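Workshop tips: working next to a pair of arms on soft goods

Prondance workshop notes, upholstery and finishing
Revised Mar 6, 2018 by Samina Sial

These tips are for anyone on the finishing side who shares a work area with a two-arm station. They cover chairs, loose cushions and pillows. Hard goods and flat packing have their own sheet. Most of what follows came out of the first months at the Brurnora unit and has been rewritten where the Troltel unit does it differently.

What the arms take over

The arms do the placing and shifting of light soft items: pillows on to seats, cushions off seats, cushions from one side of a chair to the other. They do not sew, brush, steam or inspect. The old finishing job was one person doing everything on one chair. It is now split, and the person at the chair spends far less time bending and far more time looking at cloth. Some people like this and some do not. If you find the looking harder on the neck than the bending was on the back, ask for the lower lamp and a height-adjustable stool before you ask for a move.

Floor and cables

Glossy tile shows every thread and bit of wadding, and it is slippery under socks of loose lining. Sweep before the first chair and again after the midday stop.

Keep power strips against the wall or under shelving, never in the walking line between the chair and the table. Coil spare cable in loops no tighter than a dinner plate. Do not tape cable to tile: the adhesive lifts in the warm and collects fluff.

The cable from each wrist needs slack for the full reach of the arm. If you tidy it, move the arm by hand to its furthest point afterwards and check that nothing pulls. A loop hanging beside the arm is correct. A straight, tight cable is a fault and goes in the book.

Leave a clear strip of 600 mm on the side of the chair away from the arms. That strip is yours.

Setting the chair

Swivel chairs are the awkward ones. The base stays put and the seat turns under a light push, so a pillow that was pressed home squarely ends up at a slant. Turn the seat to face the arms, then fit the wedge at the column. A rolled towel does the job if the wedge has gone missing.

Deep, dish-shaped seats need the pillow to go in low and lean back against the padding. If it goes in high it slides down and folds at the bottom edge. Flat seats are more forgiving.

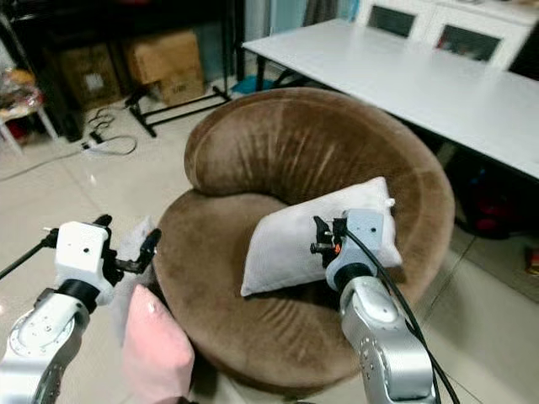 White pillow against the inner side of a brown velvet swivel chair, right gripper at the pillow, left gripper open.

Cushions waiting their turn can stand at the front of the chair as long as they are upright and the arms can pass over them. Pale covers go on a clean sheet if the floor has not been swept. Put nothing on the seat that is not part of the set, including your tape measure.

Grippers and cloth

Two-finger grippers hold a filled pillow well by the body and badly by the corner. A corner grip pinches the cover away from the filling and leaves a point that has to be knocked back by hand. Where the station lets you choose the contact point, choose near the middle.

Wipe the finger pads with a barely damp cloth at the start of the shift and after every dark velvet. Brown and navy pile sheds, and it will print on to a white cover. Let the pads dry before restarting. Do not use solvent; it hardens the rubber and the hardened edge snags piqué and loose weave.

Check zips and tags. A tag that sticks out should be on the side away from the fingers. If the tag is caught, stop the station and free it by hand. Pulling the pillow out while the fingers are closed will tear the seam allowance, and the repair takes longer than the chair did.

Velvet marks

Streaks and creases on velvet are nearly always nap lying in different directions. Before you write up a chair as marked, do this:

Stroke the area once with the flat of a dry hand, in the direction of the pile.
Look at it from the other side of the chair.
If the mark has gone or changed shade, it is nap. Carry on.
If it stays the same from both sides, hold the steamer a hand's width off, give it two short passes and brush while the cloth is still warm.
If it still stays, tag the chair and move it out.

Do not steam within reach of the wrists. Turn the seat away or roll the chair clear. Moisture in the wrist housing cost the Brurnora unit most of a week in September.

Stopping, and who stops it

Anyone may press stop. You do not need to be on the station's list and you do not need to explain first. Write one line in the book afterwards: what the item was, which arm, what you saw. "Left arm, grey cushion, slipped" is enough.

After a stop, lift out any held item with the power off. Restart is for listed people only. The list at Prondance is on the inside of the cabinet door.

The counter

The station logs placements, and the display goes up to 999 before it rolls over to zero. Note the figure at each rollover or the service interval will be wrong. Pads are changed at 2000 placements, sooner if the edge feels shiny. Spare pads are Ulloa part 132 and are kept with the needles, in the shallow drawer.

The count belongs to the machine. It is not a measure of the person beside it, and supervisors have been asked in writing not to read it out at the shift meeting. A slow run usually means mixed sizes or a batch of overfilled cushions from the supplier.

Keeping your hand in

Hand finishing is a skill that goes off if it is not used. At both units each finisher does one full chair by hand per shift, start to end, with the station parked. Pick a difficult one. Buttoned backs and piped seats are good practice. New starters do hand work only until their corners are passed, and learn the station after that.

Rota swaps between the station and the cutting table go through Samina Sial. Give her a day's notice where you can.

End of shift

Park both arms, fingers open.
Switch off at the wall.
Empty the seat and put the cushions back on the shelf, covers facing in.
Brush the velvet in one direction and cover it with the cotton sheet. Plastic traps damp and flattens the pile.
Shut the cabinet doors.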